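Working the counterfeit pill cases in Tultholm

The detective who runs the drugs desk at the Tultholm police department has an office on the second floor, between the evidence clerk and a supply closet. She asked not to be named, as she still does some of her work in plain clothes. She has been with the department for 14 years and on the drugs desk for six of them. We spoke for most of a morning, mainly about counterfeit pills and what happens between the day somebody is arrested and the day the case gets to court.

"People think the arrest is the job," she said. "The arrest is one day. I had a case last year where the arrest took ten minutes and the file took me until the following January."

Her unit is small. There are four detectives, one analyst shared with the burglary desk, and a patrol officer who joins them two days a week. They cover Tultholm itself and, under an agreement between the two towns, the neighboring town of Katden. Katden has no detectives of its own and sends its drug cases over the river.

Most of what they see now is pills. When she started it was mostly powder and cannabis, sold by people who were already known to the police. The pills come by mail, in small parcels, and the people receiving them are often people the department has never dealt with.

"We get a lot of first arrests," she said. "Somebody in their twenties, working, living with a roommate. They order for themselves, then for a couple of friends, and then they're dealing. A lot of them don't think of it as dealing. They'll say it to me in the interview: I was only getting it for people I know. That is still supply. I have to explain that to them with their lawyer sitting there."

The case she was most willing to talk about is finished, and all the appeals are over. It began with a landlord on Hegedűs Street who called about packages piling up in a shared hallway. They were addressed to a tenant who had moved out. A patrol officer went to look, took down the return address and noticed that three of the parcels carried the same one.

The detective got a warrant two days later. In the apartment above the hallway, her team found 778 tablets in sandwich bags, a kitchen scale and a notebook. There was a small amount of cash. There was no gun, and she made a point of saying so.

"The news report said we'd broken up a gang. It was two people and a notebook. I don't like it when these things get blown up. The defense reads the paper too."

The tablets were stamped to look like a common prescription sedative. The state lab found that they weren't, and that the strength varied a lot from one tablet to the next. She keeps coming back to that point when she talks to schools and parents. Two pills from the same bag can be very different in strength, and the person selling them has no way of telling.

"I've asked sellers what's in them," she said. "They tell me what it says on the listing. That's all they know. They're not lying to me."

I asked about the lab, because delays there come up in almost every conversation with people who work on these cases. She got up and closed the door before answering, though what she said was mild enough.

The wait in Tultholm is now 40 days for a routine test. It has been much longer. Prosecutors can file a charge on the basis of a field test, but they want the lab report before they'll talk about a plea, and defense lawyers won't advise a client without it. So everybody waits. If the defendant is in jail, they wait there.

"That part bothers me," she said. "If it comes back as nothing, and sometimes it does, that person sat for weeks over nothing. It's happened twice on my cases. Both times I called the prosecutor the same hour."
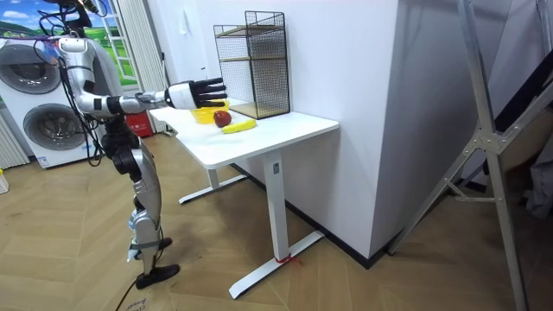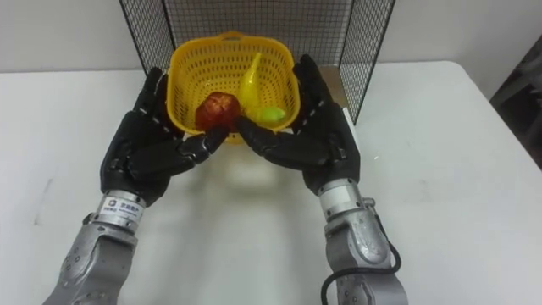 She doesn't think more detectives would fix it. Her view is that the money should go to the lab and to the analyst's post, which the burglary desk has first call on. An analyst can go through a phone in a few days. When the analyst is busy, a detective does it, and it takes her three weeks in between other things.

Phones are now the main evidence in nearly all of her cases. In the Hegedűs Street case there were 1,317 messages that had to be read, sorted and put into an order a jury could follow. She read all of them. Most were about rent, food and a car that wouldn't start.

"You learn a lot about people that has nothing to do with the case," she said. "I try to forget it. I don't put it in the report unless I have to."

The department moved its evidence records to a system called Pronum two years ago. Before that it used paper tags and a ledger, and every handover had to be signed in two places. She was against the change and told her chief so in writing. She has come around to it, mostly.

"With the ledger, if somebody forgot to sign, you found out in court. Now it won't let you move the bag. You stand there at the counter until it's done right. It's slow and it logs you out while you're typing, but I haven't lost an argument about chain of custody since we got it."

She did lose one under the old system. A bag of tablets had been taken to the lab on a Friday and signed in at the lab on the Monday, and there was no record of where it had been for the weekend. It had been in a locked cabinet. The officer knew that and said so on the stand, but there was nothing on paper. The judge excluded it, and the supply charge went with it.

"He was right to," she said. "I was angry for about a week. But if I were on the other side, I'd want it thrown out too."

Searches are the part of the work she likes least. She plans them for early morning, before children leave for school if there are children in the home, and she tries to have one officer whose only task is to stay with the family. The warrant gets read out in full. She takes photographs of each room before anything is touched and again afterward — the second set has saved the department from at least one claim for damage.

She prefers not to break doors. Of the searches she led last year, she said, the door was opened by someone inside in all but two.

"We knock, we say who we are, we wait. On a pills case they might flush some of it. Fine. They won't flush the phone."

I asked whether the arrests make any difference to the supply. She took some time over this. After the Hegedűs Street arrests, she said, there were fewer calls from that part of town for about two months. Then the parcels started arriving at an address in Katden, with a different name on the front and the same sort of tape.

"I can't tell you it stops. I can tell you that those two people stopped. One of them wrote to me from the program the court sent him to. He's working again. The other one I don't know about."

The program she mentioned is run by the county and takes people who plead guilty to lower-level supply. It lasts nine months, with testing every week. If they finish, the sentence is suspended. It took 192 people in its last full year, most of them from the larger towns, and there is a waiting list. She thinks it works for some people and would like to see it take them sooner. By the time a defendant has waited for the lab, then for a plea hearing, then for a place, she said, they have either straightened out by themselves or been arrested again.

There are things she wishes people would do. Landlords should call when parcels stack up for someone who has left, and they shouldn't open them. Parents who find pills should put the bag in an envelope and bring it to the front counter, where it can be handed in without giving a name. The counter takes them at any hour. And anybody who is with a person who can't be woken up should call an ambulance first and worry about the rest later. State law protects the caller from a possession charge in that situation. She finds that a lot of young people have never heard of it.

"I say it at every school talk. We are not going to charge you for making that call. I've had kids come up to me afterward and ask if it's a trick."

She has another trial starting soon and couldn't discuss it. The file was on the windowsill behind her, in three boxes, with a list of witnesses taped to the lid of the top one. When we finished she had to go down to the counter, where somebody from Katden was waiting with two bags to be signed in.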